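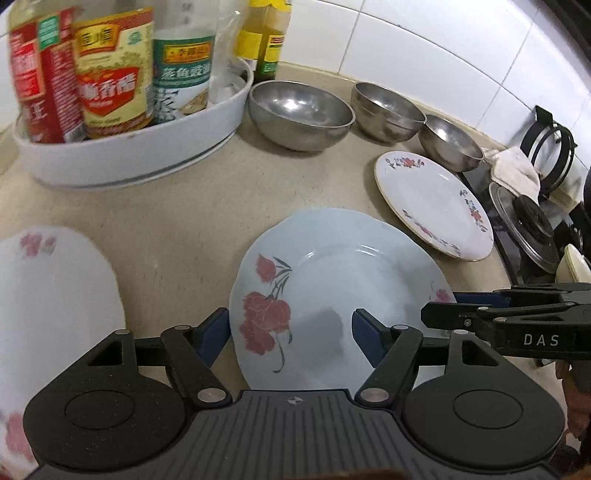 自宅で行うブラインドテイスティングの手順

ワインのブラインドテイスティングを家庭で行う場合の準備、進行、記録の方法をまとめる。対象は白またはロゼを含むスティルワインで、スパークリングと酒精強化ワインは扱わない。

1. ワインの選定

比較の軸を先に決める。産地を固定して品種を変えるか、品種を固定して産地を変えるか、どちらか一方とする。両方を動かすと、差の原因を特定できない。

本数は5本を上限とする。初回は同一品種で産地の異なる2本から始めるとよい。価格帯はそろえ、ヴィンテージの差は2年以内に収める。

2. ボトルの遮蔽

アルミホイルは使わない。ボトルの肩の形が出るため、ブルゴーニュ型とボルドー型の区別がついてしまう。厚手の布袋に入れ、口元を輪ゴムで留める。キャップシールは袋に入れる前にすべて除去する。スクリューキャップの場合は開栓後にキャップを別室に置く。

形状の手がかりを完全に消すには、同型のデカンタに移し替える。ただし古いヴィンテージでは香りの変化が速いため、注ぐ直前に移すこと。

番号札は袋の外側に付ける。袋に入れる担当と番号を付ける担当を分けておけば、準備した人も試飲に参加できる。

3. 温度

軽い白は8〜10℃、樽熟成した白は11〜13℃、軽い赤は13〜15℃、重い赤は16〜18℃を目安とする。比較するワインは同じ温度で出す。冷蔵庫から出したボトルは室温20℃で10分につき1〜2℃上がる。正確を期すなら、別のグラスに少量を取り、液体用の温度計で測る。

4. グラスと注ぐ量

全員が同じ形のグラスを使う。ISO規格のテイスティンググラスが扱いやすい。注ぐ量は1杯50mlとする。750mlのボトルなら計算上15杯分になるが、再確認用に2杯分を残しておく。

グラスは使用前に水ですすぎ、においを確認する。戸棚に伏せて保管したグラスには棚板のにおいが移っていることがある。洗剤の残り香がある場合は、試飲するワインを少量入れて内側を回し、捨ててから注ぐ。

5. 試飲の順序

白から赤、軽いものから重いもの、辛口から甘口の順に並べる。並べる担当だけは中身を知っていてよいが、コメントはしない。

各ワインについて次の順で確認する。

外観:白い紙の上でグラスを傾け、縁の色と中心の濃さを見る。
香り(静置):グラスを回さずに嗅ぐ。
香り(攪拌後):数回回してから嗅ぐ。
味わい:酸、甘味、渋味、アルコール、余韻の長さの順に記録する。

1種類につき4分を割り当てる。記録が終わるまで発言しない。先に出た意見は後の人の評価に影響する。

6. 記録用紙

項目は5段階で記入し、自由記述欄を1行設ける。Canan Ersoy作成の用紙では、酸と渋味の欄に基準液との比較を書く列がある。基準液は水500mlにクエン酸1gを溶かしたものと、濃く淹れて冷ました紅茶の2種類で、試飲の前に口に含んで基準とする。

推定欄には品種、産地、ヴィンテージの順に書き、根拠を併記する。根拠のない推定は採点しない。

7. 口直しと吐器

水は常温の軟水を使う。パンは無塩で、バターや油を含まないものにする。チーズや生ハムは渋味の感じ方を変えるため、開示後に出す。吐器は1人に1つ、内側が見えない容器を用意する。試飲後に運転する人は参加させない。吐き出してもアルコールは吸収される。

8. 開示と集計

全員の記録を回収してから袋を外す。順位の集計には平均ではなく中央値を用いる。人数が少ない場合、1人の極端な評価で平均が動く。

Kaan Akgülの方式では、同じワインを別の番号で2回出し、評点の差が2以上の参加者の記録を集計から除く。参加者が5人を下回るときは除外せず、差を備考に記す。

9. よくある問題

コルク臭が疑われる場合:別のグラスに注ぎ、5分置いて再度嗅ぐ。湿った段ボールのような香りが残れば、そのボトルは除外する。
香りが立たない場合:温度が低すぎることが多い。手のひらでボウルを包み、2℃ほど上げる。
後半の評価が一様に低い場合:味覚の疲労を疑う。10分休み、順序を逆にしてもう一度試飲する。

残ったワインは小瓶に口まで詰めて冷蔵し、白は3日、赤は4日以内に飲み切る。記録用紙にはボトルの購入店と価格を書き足して保管する。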